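Tanui-build list archive
Re: [tanui-build] bedroom tidy task — are we keeping it?
From: Nahom Hadgu
Date: Tue 4 September
To: tanui-build

On Monday night Eyerusalem Asfaw wrote:

> Hi all, before the new members join I'd like to settle the home tasks for
> the club project. Laundry folding stays, everyone likes it. But I'm not
> sold on the bedroom tidy. Soft trash is a pain to grip, the layout is
> different in every house, and we only got 9 clean runs in the first
> session. Could we swap it for block stacking? We could do that at the
> club table and nobody would have to clean their room first.
>
> Also, who has the spare finger pads?
>
> Eyerusalem

Spare pads are in the gray toolbox, bottom tray, under the zip ties. I put them there in February and then forgot to tell anybody, sorry!

OK, bedroom tidy. I want to make a case for keeping it, and I promise I'm not saying this just because I wrote up the task sheet. I've now gone through everything we have in the shared folder, and I think it's the most interesting thing this club has done since the line follower maze. The rule is very simple: start with light trash on the bed, end with it in the red basket, one hand-held gripper in each hand, no using your knees (Selorm). A kid could do it in ten seconds bare-handed. With two grippers it's a real puzzle, and you learn so much about where to come in from and how hard to squeeze.
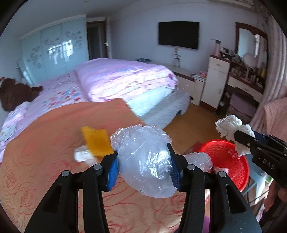
What I like most is that plastic bags and tissues don't have a right place to grab. With a block you line up on two flat faces and you're done. With a crumpled bag you have to pick a fold, close on it, and hope you got enough of it to lift the whole thing. Mesfin and I spent most of a Saturday arguing over whether you should pinch the top or squash the middle, and I've come around to his side. Squash the middle. You get more plastic between the pads and it's less likely to swing around on the way over. Tissues are the other way for me, I do better taking a light hold near one end and letting the rest stick out.

The two-handed part matters too. If one hand is waiting right over the basket while the other one is still picking up, the two grippers get in each other's way, and then you have to decide who goes first. I'd love for the new members to run into that early! Block stacking with one hand won't show it to them.

On the number of clean runs, I think we were too strict. I threw out anything where a piece had to be picked up twice. Tsehay pointed out (very politely) that a second try is something we want the model to see, so I went back and added those in. We're at 81 usable runs now across all the sessions. The goal on the project page is 100, so we're close enough that it would be a shame to stop.

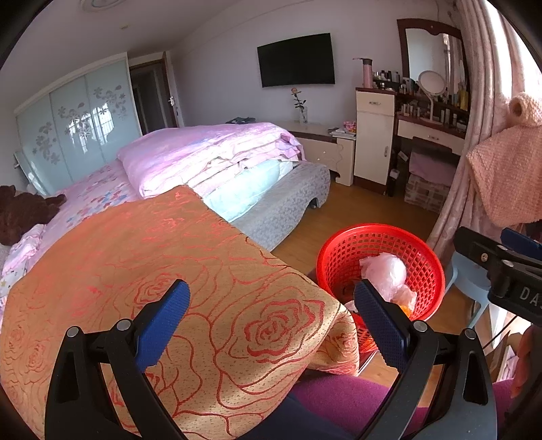
Do we need a second basket so both hands can drop at once? One is enough for now, and having to share it is half of what makes the task good.

A few things I'd change on the sheet if we keep going:

Start every run with both grippers open and held still for a slow count. Some of my early ones start with me already halfway to the bed, and they're a headache to trim.

Cap each run at 11 pieces. When Selorm emptied a whole bag of wrappers onto the blanket it was very funny but the run went on forever and his wrists hurt the next day.

Keep the cable on the outside of your arm. Mine caught on a chair leg once and I lost the run.

Write down which hand did the first pick. I know it's boring. Please do it anyway — I had to watch a pile of runs over again to fill in that column.

As for every house being different, I'd count that as a plus. Our laundry runs are nearly all from the same table at Cukbridge and the Grisier model gets confused the minute you change the tablecloth. A patterned blanket with big roses on it, sun coming through the curtains, shiny closet doors, that's the stuff it has to cope with sooner or later. I would honestly rather have a messy set from a few real bedrooms than a perfect one from our bench.

So my vote is keep it, finish the set, and do block stacking as the warm-up for new people on their first night. Eyerusalem, would that work for you? I can bring both grippers and the charger. Somebody else needs to bring the extension cord, the one in the club closet has tape on it in a place I don't love.

If anyone has a room we can borrow for an afternoon, write back to the list and say whether it has a door that closes. Cats turned out to be very interested in tissues.

Nahom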